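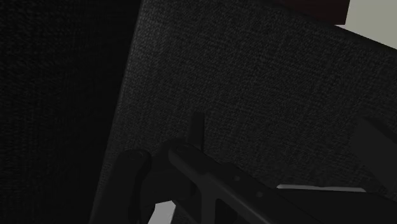 출처: Kollico 직물 자료(컴퓨터 렌더링)

검은 옷은 왜 빨리 낡아 보이는가: 기숙사 학생들의 세탁 습관과 옷의 수명
한국어 글쓰기 과목 프로젝트 보고서
작성자: Katalin Kun
제출일: 9월 8일

1. 주제를 정한 이유

저는 작년에 한국에 올 때 검은 바지 두 벌을 가지고 왔습니다. 한 벌은 지금도 입지만 다른 한 벌은 색이 많이 바래서 밖에 나갈 때는 입지 않습니다. 두 바지를 같은 가게에서 같은 날에 샀기 때문에 저는 이 차이가 이상하다고 생각했습니다. 룸메이트에게 말했더니 자기도 비슷한 경험이 있다고 했고, 세탁실에서 만난 다른 학생도 같은 이야기를 했습니다.

처음에는 패션 산업과 환경 문제에 대해 쓰려고 했습니다. 그런데 그 주제는 너무 커서 제가 직접 조사할 수 있는 것이 별로 없었습니다. 선생님께서 생활에서 가까운 질문을 찾아보라고 하셔서 주제를 바꾸었습니다. 이 보고서의 질문은 다음과 같습니다. 학생들은 어두운색 옷을 어떻게 빨고 말리는가? 그리고 옷이 낡아 보일 때 그 옷을 어떻게 하는가?

2. 조사 방법

조사는 두 가지 방법으로 했습니다. 첫째는 면담입니다. 우리 기숙사에 사는 학생 14명과 이야기했습니다. 면담은 대부분 세탁실이나 공동 부엌에서 했고, 시간은 한 사람마다 달랐습니다. 질문지는 한국어와 영어로 준비했습니다. 면담한 학생 중에는 한국 학생도 있고 유학생도 있습니다.

둘째는 작은 실험입니다. 낡은 검은색 면 티셔츠 한 장을 가위로 잘라서 천 조각 다섯 개를 만들었습니다. 한 조각은 빨지 않고 서랍에 넣어 두었습니다. 나머지 조각은 물의 온도와 말리는 장소를 다르게 해서 여섯 주 동안 빨았습니다. 세제는 모두 Odero 액체 세제를 사용했습니다. 특별히 좋은 세제라서 고른 것이 아니고 기숙사 매점에 그것밖에 없었습니다.

원래는 청바지 천도 같이 실험할 계획이었습니다. 하지만 젖은 청바지에서 나온 파란 물이 다른 조각에 묻을까 봐 걱정되어 포기했습니다.

3. 배경: 색이 바래 보이는 원인

책과 강의 자료를 읽고 제가 이해한 내용을 간단하게 정리하겠습니다.

옷의 색이 옅어지는 첫 번째 원인은 염료가 빠지는 것입니다. 천에 제대로 붙지 못한 염료는 물에 녹아 나오고, 물이 뜨거우면 더 쉽게 나옵니다. 그래서 새 검은 옷을 처음 빨 때 물의 색이 어두워지는 일이 많습니다.

두 번째 원인은 마찰입니다. 저는 이 부분을 조사하기 전에는 몰랐습니다. 세탁기 안에서 옷이 서로 부딪히면 실의 겉에 있는 가는 섬유가 일어납니다. 이 섬유가 빛을 여러 방향으로 반사하기 때문에 염료가 많이 남아 있어도 천이 회색처럼 보입니다. 무릎, 소매 끝, 주머니 입구가 먼저 하얗게 되는 것도 마찰과 관계가 있습니다.

세 번째는 햇빛입니다. 햇빛을 오래 받으면 염료의 구조가 변합니다. 여름에 베란다에 걸어 둔 옷은 어깨 부분만 색이 달라지는 경우가 있습니다.

네 번째로 세제가 남아서 생기는 얼룩이 있습니다. 이것은 색이 빠진 것과 비슷하게 보이지만 다시 헹구면 없어집니다. 가루 세제를 찬물에 많이 넣었을 때 잘 생긴다고 합니다.

천의 종류도 영향을 줍니다. 같은 검은색이라도 면은 표면에 보풀이 생기기 쉽고, 폴리에스터는 염료가 섬유 안에 들어가 있어서 색이 오래 유지되는 편입니다. 실을 촘촘하게 짠 천과 느슨하게 짠 천도 마찰을 받을 때 차이가 있습니다.

4. 면담 결과

가장 많이 나온 대답은 "모든 옷을 한꺼번에 빤다"였습니다. 기숙사 세탁기는 한 번 쓸 때마다 돈을 내야 합니다. 그래서 색깔별로 나누면 비용이 더 들고, 빈 세탁기를 기다리는 시간도 길어집니다. 한 학생은 집에서는 어머니가 가르쳐 주신 대로 흰옷과 검은 옷을 나누었지만 기숙사에 온 다음에는 그만두었다고 말했습니다.

물 온도에 대해서는 잘 모르는 학생이 많았습니다. 버튼에 있는 말이 어려워서 항상 맨 위에 있는 코스를 누른다는 유학생도 있었습니다. 저도 첫 학기에 그렇게 했습니다. '표준'과 '삶음'의 차이를 사전에서 찾아본 것은 스웨터 하나가 작아진 후였습니다.

옷을 뒤집어서 빠는 사람도 있었지만 이유는 각각 달랐습니다. 색을 지키려고 뒤집는 사람도 있고, 프린트가 떨어지지 않게 하려고 뒤집는 사람도 있었습니다. 벗을 때 이미 뒤집어져 있어서 그냥 넣는다고 대답한 사람도 있었습니다.

색이 바랜 옷을 버린다고 대답한 학생은 생각보다 적었습니다. 대부분은 잠옷이나 운동복으로 입는다고 했습니다. Bălan이라는 중고 옷 앱에 팔아 본 학생도 있었는데, 검은 옷은 화면에서 실제보다 진하게 보여서 구매자가 불만을 말한 적이 있다고 했습니다. 그 학생은 그 다음부터 창문 옆에서 사진을 찍고 설명에 '색 바램 있음'이라고 씁니다.

다시 염색해 본 사람은 한 명이었습니다. 1월에 고향 집에서 검은 셔츠를 염색했는데, 천은 다시 진해졌지만 바느질한 실은 염색이 되지 않았습니다. 아마 실이 폴리에스터였던 것 같습니다. 그래도 그 셔츠를 계속 입고 있다고 합니다.

5. 실험 결과

찬물로 빨고 방 안에서 말린 조각은 서랍에 둔 조각과 비교했을 때 색의 차이가 작았습니다. 따뜻한 물로 빨고 햇빛에 말린 조각은 차이가 가장 컸고, 조금 갈색으로 보였습니다. 따뜻한 물로 빨고 방 안에서 말린 조각과 찬물로 빨고 햇빛에 말린 조각은 그 중간이었습니다. 이 두 조각 중에서 어느 쪽이 더 옅은지는 친구들마다 의견이 달랐습니다.

저는 색을 측정하는 기계가 없어서 눈으로만 비교했습니다. 형광등 아래에서 볼 때와 낮에 창가에서 볼 때 결과가 조금 다르게 느껴졌습니다. 그리고 잘라 낸 가장자리에서 실이 계속 풀려서 마지막 주에는 조각들의 크기도 달라졌습니다. 처음에 가장자리를 바느질했으면 더 좋았을 것입니다.

6. 조사의 한계

면담한 사람들은 모두 한 기숙사에 살고 있습니다. 혼자 사는 학생이나 가족과 같이 사는 학생은 다르게 대답할 수 있습니다. 또 세탁 습관에 대해 물어보면 조금 부끄러워하는 사람이 있었기 때문에 대답이 실제 행동과 똑같다고 말할 수 없습니다.

실험에서는 마찰의 영향을 따로 보지 못했습니다. 모든 조각을 손으로 빨았고, 같은 힘으로 빨려고 노력했지만 정확하지 않습니다. 세탁기를 사용한 결과와도 다를 것입니다.

7. 제안

기숙사에서 쉽게 할 수 있는 방법을 두 가지 제안하고 싶습니다. 하나는 세탁기 옆에 코스 이름을 쉬운 한국어와 영어로 설명한 종이를 붙이는 것입니다. 제가 초안을 만들어서 기숙사 사무실에 보냈고 아직 답장을 기다리고 있습니다. 다른 하나는 같은 층 학생들이 어두운색 옷을 모아서 같이 빠는 것입니다. 룸메이트와 저는 이미 이렇게 하고 있습니다. 양말이 섞이는 문제가 있어서 지금은 각자 세탁망을 사용합니다.

참고한 자료

섬유와 의복 관리 수업 강의 노트 (교내 자료)
Setthorpe, 의류 관리 안내서, 세탁과 건조 부분
Odero 액체 세제 포장의 사용 설명
면담 기록 (작성자 보관, 이름은 적지 않음)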